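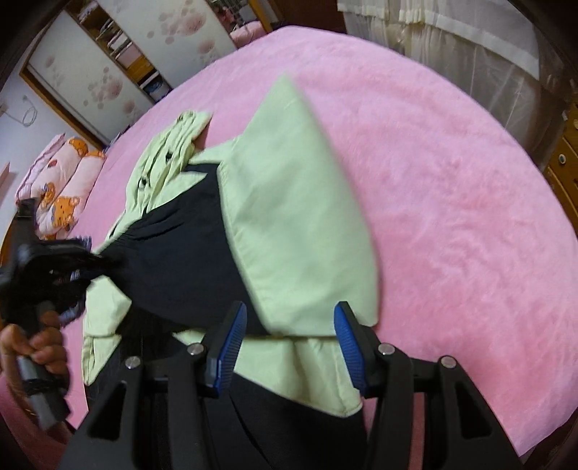 家政与衣物护理 第五讲讲义:从床上那一堆开始叠

上节课留的作业我都看了,好几位同学跟我抱怨,说叠得慢是手笨。我觉得多半是前面那一步没做好,衣服还缠着就开始叠,当然越叠越烦!所以今天先讲“分”,再讲“叠”。

一、先分开

浅色衬衫和黑色衣物绞在一块儿,是我家最常见的情况(我这人收衣服向来一把抱)。别拽袖子,也别从中间硬抽。先找领子,领子硬一点,好认,顺着领子摸到扣子那一排,一只手捏住肩,另一只手把黑的那件往旁边送。滑一点的料子自己会溜出来,绒面毯子上摩擦大,慢一点就行。

颜色的事顺便说一句:黑衣服头几次洗容易掉色,跟浅绿、米白这类放一起洗之前,拿块湿白布在里侧缝边蹭一下看看。床上铺绒毯的同学,叠完看看黑衣服上有没有粘毛。

二、铺平

衬衫扣上第一颗和中间一颗,正面朝下,领子朝外。用手掌从中间往两边抹,缝线的地方轻轻拉直。我以前总嫌这步啰唆,后来老老实实做了,反而省时间。

三、叠

两边向中间折,袖子顺着身片往下放,下摆往上折两次。领子最后翻正,千万别压在里面。黑色那件如果料子软,折完卷起来放也可以,我自己就爱卷,抽屉里竖着一排,拿起来特别顺手。

四、课堂上吵过的问题

Necati Aksoy上次坚持说衬衫就该挂,不该叠。有道理,衣柜够大我也挂。可是我在Tarnport租房那会儿,衣柜里总共就放得下10个衣架,你说怎么办?Damián Orozco的办法是上班穿的挂,在家穿的叠,我后来也照着做了。

还有人问在床上叠还是在桌上叠。桌面硬,折线漂亮;床宽敞,摊得开。我选床,腰酸了就把一摞搬到桌上收尾。

五、作业

挑家里最乱的一堆,浅色深色都要有,5件就够。先分后叠,记下分开用了几分钟、叠用了几分钟,下次带来。写两句哪件最难弄,为什么。别等人帮忙,也别挑好叠的!

下一讲讲毛衣,带一件旧的来。

相关讲义
第四讲 洗标上的符号怎么看
第六讲 毛衣与针织衫的收纳
补充阅读 换季整理(三月)
补充阅读 扣子松了怎么缝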